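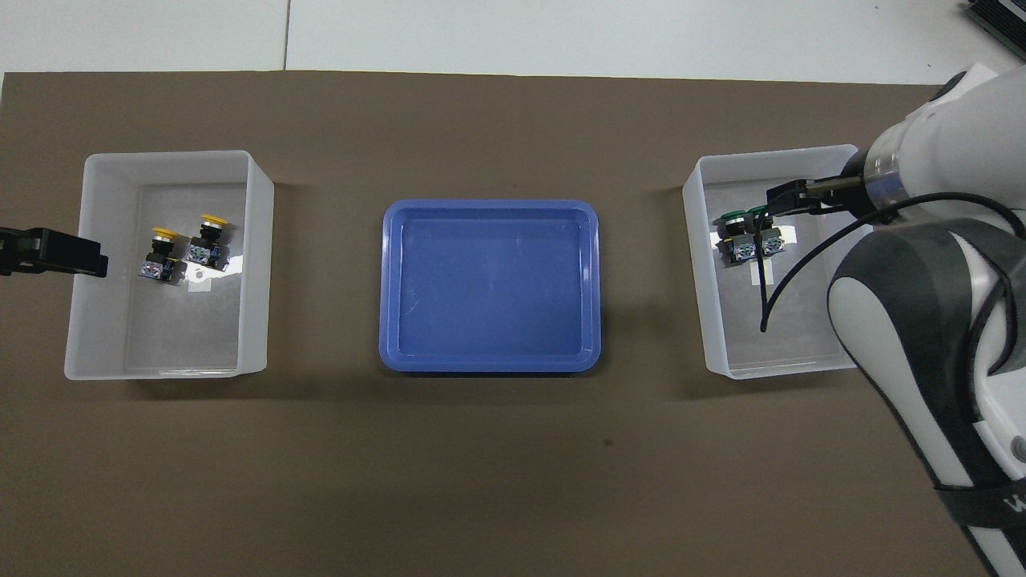 Stallell 3, two months in. Quick review as I keep getting asked and keep pasting the same half answer into chat.

What it is: the planning and task layer from Flullimier. Sits between your detector and your arm drivers. You write a task file, it does grasp choice, motion, collision checks, retries. We run it on a two-arm sorting job, push-button switches, yellow caps in the left bin, green caps in the right, blue tray in the middle. Nothing fancy. Good test though, as the switches are all corners and both grippers want to be over the tray at the same moment.

**Setup**

Fine. Half a day, most of it mine for getting the hand-eye transform backwards (x and y swapped, classic). The calibration wizard spotted it before I did. It wants 60 poses per arm. You can get away with fewer but the residuals go silly, so just do the lot and get a coffee.

Docs are patchy. Install page good. Page on custom grippers stops mid-example. Had to read the header files to find out which way finger width is measured.

**Perception**

Bring your own or use theirs. Theirs is OK. Caps are easy, it finds the colour and fits the body under it. Where it struggles is the frosted bin walls. Depth through translucent plastic is rubbish whoever wrote the code, and by default Stallell treats the noise as solid stuff and refuses to plan. Fix: define each bin as a known shape, mask the depth inside the walls. Should be a tickbox. Is in fact a fiddly bit of YAML.

Glossy tray was the other one. Got a phantom object out of the shine on it until I put the confidence threshold up.

**Planning**

The reason to buy it. Joint planning for both arms, one timeline, and you can drag the timeline about and watch what changes. Reaching down into tall-walled bins it keeps the wrist clear without me adding waypoints. Old setup (Rweyemamu, the free one) needed hand-placed waypoints for every bin and fell over if a bin moved by a finger's width.

Typical plan time for a pair of picks: 189 ms on our box. Rweyemamu was quicker on one arm but it planned them one after the other, so you lost it all waiting.

Cables it does not understand. At all. You can add a fat cylinder as a keep-out and hope. Ours is a bit too fat now and rules out some perfectly good grasps near the wall, have'nt had time to tune it.

**Control**

Decent. Force stop on contact works, though the stock value is far too jumpy and trips when a finger brushes the bin. Servo mode for the last bit of the approach is smooth. One real bug: cancel a task while both arms are moving and the second arm finishes its segment before stopping. Reported. The e-stop is separate so not a safety thing for us, but check yours.

**Tooling**

Log replay is lovely. Scrub back, see what the detector saw, see which grasps got thrown out and why. Saved me days. The task editor on the other hand loses undo history when you save?? Save often, regret often.

Also the Justemden plug-in for exporting logs is worth having, the built-in export drops teh timestamps on half the channels.

**Price / licence**

Per arm, yearly. Stings a bit with 2 arms. No discount for a small shop that I could find.

**Would I buy again**

Yes for two arms sharing a space. For one arm and open trays, no, stick with the free one and write your waypoints. If your bins are see-through, set aside a day for the masking before you promise anyone a demo.

Will update when the cancel bug is sorted. Running 3.0 on the stock config apart from the bits above.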